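Chapter 11
Packing Out: From Loose Goods to Closed Box

Learning goals. By the end you should be able to lay out a packing table, group items before boxing, and spot a bad stack before it goes in the carton.

Most packing errors happen before the box is even open. Wrong item on the table, label facing down, two products mixed. Chapter 10 covered shelving and picking. Now the table itself.

Some terms first. Staging: setting goods down, in order, next to the box they are meant for. Nesting: letting one package sit partly on another so they take up less room. Void: the empty space left over once everything is in. Keep these seperate in your head, the exercises mix them on purpose.

Soft packages are harder than boxes. They roll. They slide off each other. A rounded pack has no flat side to line up, so go by the label instead. Label up, long side along the table, gathered end of the wrap kept off the goods next to it. Check the color too, a bright wrapper on a plain green top is easy to find again when the order changes halfway.

Bright orange packages staged on a green tabletop, one set partly on another, with a cardboard box beyond them:

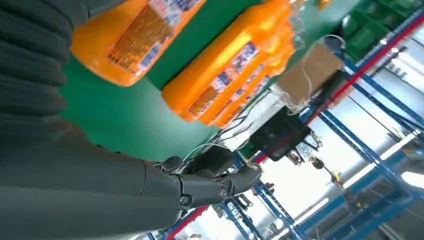 11.1 Reading the Table

Before you touch anything, look. What is staged, what is still in the crates, where is the box. At the Kelville packing room Morven Farquharson had new staff stand for a full minute with hands at their sides. Felt silly. Order 1196 went out short in September anyway, two packs left behind the carton, and after that people stood the full minute.

Cords and cables get the same look. Anything lying across the front of a box will catch a sleeve or a flap. Move it first, then pack.

11.2 Nesting Soft Goods

Start with the bigger pack at the bottom. Lay teh second one so the labels can both be read.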